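Home Notebook Textiles Bench Log Contact

3/9/26 – posted by the Cliscombe workshop

Laundry bags again. The white mesh ones are back on the small wood-grain table, and I remain the world's least qualified judge of lingerie care. One white cloth per bag, far end first, and don't fold it. Folding was October's idea and we've all agreed to forget October. 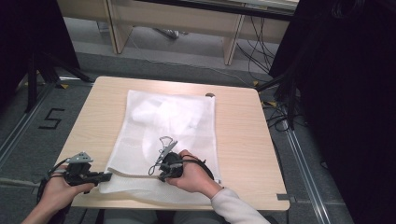
Bag 4 gets the same treatment as the others: cloth in, edge strip pulled straight, then off to the wash pile. Target is 14 bags before lunch, which was also the target last time – we managed 6 and a long talk about seams.

Still to do: ask Karkton if the replacement mesh is any finer. Trim the loose threads. Find the good scissors.

We use cookies to improve your visit. Accept Manage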